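From: Oğuzhan Gezer
To: kistcombe-textiles list
Subject: Re: [kistcombe-textiles] Greying of cottons after the switch to Skirell

Saadet Öztürkmen wrote:

> We moved our cotton loads to Skirell in April, on the dose printed
> on the drum. Whites are fine for the first few washes, then they go
> flat and slightly grey. Towels feel harsh as well. I have raised the
> dose twice and it got no better. The supplier suggests going to 50
> degrees. Before I change the temperature on everything, does anyone
> know whether this is a detergent fault or a water fault? Our supply
> is hard and the softener is old.
>
> Also, King-fai Ko mentioned on this list that he sorts fleece away
> from cotton altogether. Is that for lint or for some other reason?

Saadet,

From what you write I would look at the water first. The pattern of a few good washes followed by a slow loss of brightness is typical of mineral deposit. Calcium and magnesium bind with part of the detergent and with the soil already lifted from the cloth, and some of that settles back on the fibre. Each wash adds a little. By the time you can see it, the deposit has been building for a while, and the harsh feel of the towels fits with this.

A higher dose will help only if the present dose is too low for the hardness. If rinsing is the weak point, it makes things worse. You have raised it twice with no gain, so I would put it back to where it was and leave it there until you have some readings. 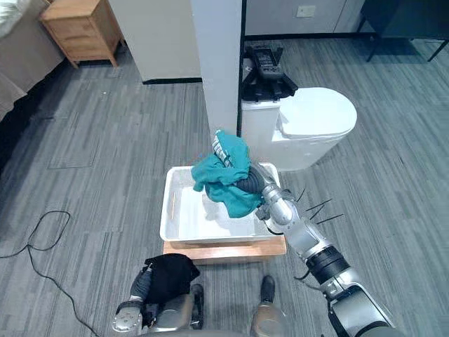

1. Test the water

Take two samples, one from the supply side of the softener and one from the outlet. Drop-count kits are good enough. Take the outlet sample at the end of a working day as well as at the start. An old softener will often give soft water first thing and let hardness through by the afternoon, and a single morning test will miss that completely.

Our own unit, a Kasten, was set to regenerate on a timer. The throughput had gone up over the years and the timer had not been touched. We were getting hard water for the last third of each cycle. Setting it by volume cured it, and the only cost was more salt.

Check the brine tank too. If the salt has bridged, there will be a hard crust at the top and a hollow underneath, and the unit will go through its regeneration with hardly any brine.

2. Test the rinse

Spin out a towel, wring some liquor from it and measure the alkalinity against the incoming water. If there is a clear difference, you are leaving detergent in the cloth. The usual causes are an overfilled drum, a low rinse level or a slow drain valve. Weigh a load before you decide that the drum is not overfilled. Volume is a poor guide with towels.

3. Only then look at temperature

The supplier is right that 50 will shift body oils better than 30 or 40. It will do nothing for mineral deposit, and in hard water it may add to scale on the heating elements. I would not change it for the whole of your cotton work on the present evidence. Run one marked batch at the higher setting, keep one back at your normal setting, and compare them after ten washes under the same light, next to an unwashed piece from the same lot.

Marking matters here. Baltazar Escobedo ran a similar trial at our place and put a stitched tag on each of 57 towels. Ink marks faded unevenly and we could not tell the two batches apart by the end.

4. Getting back the cloth you have

If the readings point to deposit, an acid sour in the final rinse will take a good part of it off. Start low and check the pH of the cloth afterwards. Do not use it in the same bath as anything containing chlorine bleach. Expect to need several treatments on the oldest stock. Some pieces will not come back, and those are best moved to cleaning cloths.

On fleece, King-fai can speak for himself, but we keep it apart for two reasons. The first is lint, and it runs in both directions: cotton sheds on to the pile and is slow to brush out.

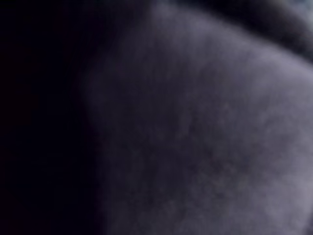
The second is drying. Napped polyester holds little water after the spin and is ready long before cotton, so in a mixed load it sits in hot air for no purpose. The pile mats at the tips and the surface goes dull, which people then report as greying. It is a different fault from yours and the sour will not touch it. Low heat, a short cycle and no softener is what we use. Fabric softener coats the pile and makes it hold dust.

If you do want to try another detergent, Valentin Sutter has used Gumix on hard water and may be able to give you his dosing. I have not tried it and would fix the softener before buying anything.

Please post the two hardness readings when you have them, with the units. Half the confusion in the older threads comes from people mixing degrees and ppm.

Oğuzhan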